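Brundthorpe Aerospace Suppliers Network: frequently asked questions

We use cookies to remember your settings and to see which pages are read. By carrying on you agree to this. Accept | Manage cookies

Last updated October 13, 2026

What is the network?

A membership body for small and medium-sized firms in and near Brundthorpe that make parts, tooling or software for aircraft, or that want to. It was set up by local machining firms who kept meeting each other at the same trade shows. Membership is by company, and any employee of a member firm can come to our meetings.

Do we need to be supplying the sector already?

No. Plenty of members joined while most of their work was still for farm equipment or rail. You do need a working quality system. If you don't hold the aerospace standard yet, you can join as an associate and move to full membership once you are certified.

How much does it cost?

Firms with fewer than 50 employees pay £286 a year. Larger firms should ask for a quote. Associates pay £99 for the first year and the normal rate after that. Fees are due in March, and firms joining later in the year pay for the remaining months only.

What do we get for the fee?

A listing in the supplier directory, a place at the quarterly buyers' meetings and use of the shared measuring room at the Mansour building. Members can also send staff on the short courses at cost price. Courses at the moment cover first article inspection, reading customer drawings, and export paperwork.
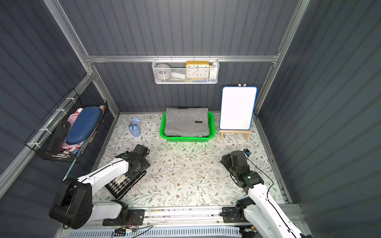

Course places are given out in the order that bookings arrive. If you cancel less than a week before the start, we charge the full price unless you can send someone else from the same firm.

How do we book the measuring room?

Through the members' area. Half-day slots only. Your operator must have done the induction, which takes a morning. Parts heavier than 200 kg can't go on the machine, and the loading door is at the back of the building, off the lane.

Who are the buyers?

It varies. Cindico and Jesorero have both sent purchasing staff to recent meetings. We put out the list of attending buyers two weeks before each meeting, with the kinds of parts they are looking for. We don't take commission on any work that follows.

Will you help us get certified?

We can put you in touch with members who have been through it, and Svend Blöndal runs a gap review for associates twice a year. He will go through your procedures and tell you what is missing. He does not write them for you, and the audit itself has to be booked with a certification body.

Can our drawings be kept confidential?

Yes. Anything brought to the measuring room stays on your own drive, and the room's computer is cleared after every booking. Buyers' meetings are held under a standard non-disclosure agreement, which you sign once on joining.

How do we apply?

Fill in the form on the membership page and attach your current quality certificate, if you have one. Fadi Nimri deals with applications and will normally arrange a short visit to your site before a decision is made. Please have someone from production available that day as well as from sales.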